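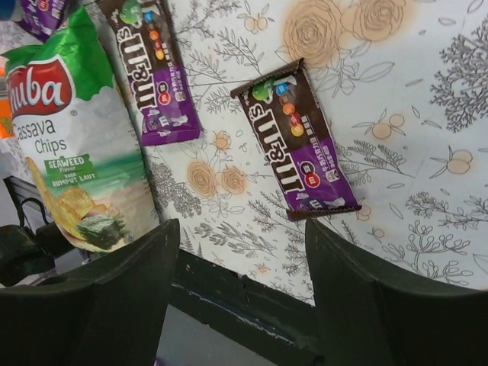 Home Projects Students Library Contact

What a Corner Store Sells: Snack Buying in Cleviddale
Student project report by Lakshmi Kartha

Introduction

My project looks at how small grocery stores in Cleviddale decide which snacks to stock. I grew up two streets from Dramani, a family store that opened in 1948, and I wanted to know how its shelves compare with those of a newer shop. The second store is Pusov, which is part of a small regional chain.

Method

I gave a short paper survey to 100 customers during April, half at each store. The survey asked what they had bought, whether they had planned to buy it, and how they got to the store. I also interviewed both managers and copied down the snack section of each price list. The two lists together had 549 entries, counting each package size separately.

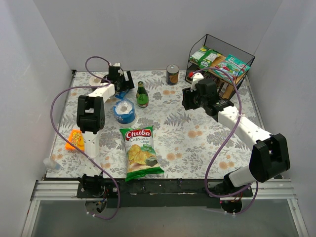 Both managers order from the same wholesaler, Dinosar, but they order differently. Dramani's manager writes her list by hand in the evening after closing. Pusov gets a set list from its head office and can change only three lines on it per order.

Findings

Most people in the survey had not planned to buy a snack. They came in for milk, bread or a bus pass and picked something up near the register. This was true at both stores. Customers who walked bought smaller packages than customers who drove.

Dramani carried more cassava and plantain chips because regular customers had asked for them. Pusov carried more chocolate and had lower prices on large bags.

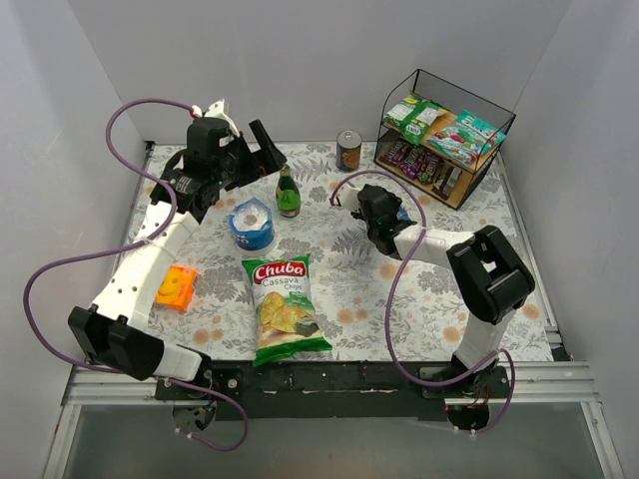

Problems with the Survey

I handed out most of the forms after 4 p.m., so students are probably overrepresented. Several people left the travel question blank. I should have put it on the front of the page. I also did not ask about age, and my teacher pointed out that this would have helped explain the chocolate results.

Next Steps

I would like to repeat the survey in the morning at both stores and add the gas station on the county road.

Related projects
Bus Stops and Shade in Cleviddale
How Our School Library Orders Books
Well Water Testing, Second Year

We use cookies to remember your settings. Accept Decline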